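Filed under: Notebook / Student Projects / Two-Arm Kitchen Tasks

6 January 2023

Back at the bench after the break. Lirden is the name we gave the two-arm setup in September, and the class project is still the same: stack and unstack bowls, then move a pot on and off the burner, with one student driving both arms from the leader handles. Leopold Frei wants enough clean runs to train on before the next class meeting. Current count on the server is 3,805 episodes over all tasks. Of those, 114 are flagged and need someone to look at them before they go in.

Started with the flagged ones. Most of the flags are for length, meaning the driver stopped to think and the arms sat there. Those can be trimmed. The rest are bad grasps, nearly all on bowls. The drivers have been taking the rim from whatever side is closest, and when both arms have a bowl at once, the second arm ends up reaching in at a bad angle.

New rule for the bowl task, written on the board too: one finger inside, one finger outside, and don't close all the way until the wrist view shows the rim between the fingers. On the purple bowl, watch the notches in the rim. 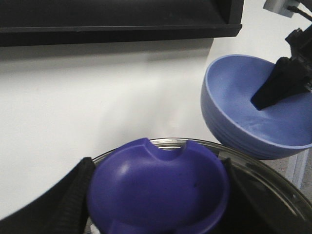

Gripper force is still set too high for my taste. I turned it down 10 percent on both arms and ran Drutoria (our replay script) on an old stacking episode. No errors in the log. I'd like to leave it there for a while and compare before touching it again. Please don't change it without writing it down here.

Glass is harder than plastic for the depth estimate and we knew that going in. Gemell, the small model the second group is training, gets the colored bowls fine in its own tests and loses the clear one in a lot of them. Their plan is to label more wrist views by hand. My suggestion was to split the labels by camera, so we can tell which view is causing the trouble. They will try it next session.

Pot task. Gas stays disconnected for all of this, same as last term. Wipe the glass before each block of runs, since reflections and drops both show up in the fixed camera. What counts as a good run: pot flat on the supports, gripper fully open and clear of it before the arm backs off. If the pot is resting on one support and leaning, mark it failed even if it stays up. Three drivers have been marking those as good, so the older pot episodes need another pass.

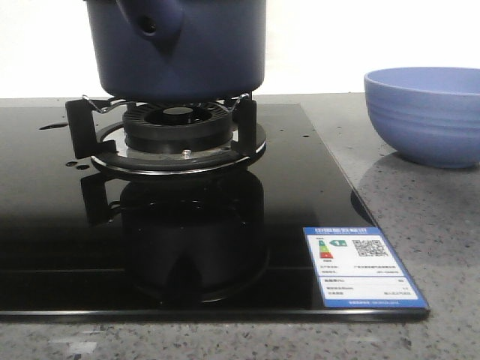 Do we need to reset the bowls to the same spot before every pot run?

Only to within a hand's width of the usual spot. Small changes in position are useful for training, so don't measure it. Keep them out of the path of the arm and leave the colors as they are for the whole block.

Left over for next time:

- Usuga (the logging tool) drops the operator name if you restart in the middle of a block. Type it in again until it gets fixed.
- Left leader handle has play in the last joint. Tightened it once, came loose again. Try thread locker.
- 2 spare finger pads left in the drawer. Order more.
- Leopold has the list of older pot episodes. Take a chunk, put your initials next to it, and note the ones you changed.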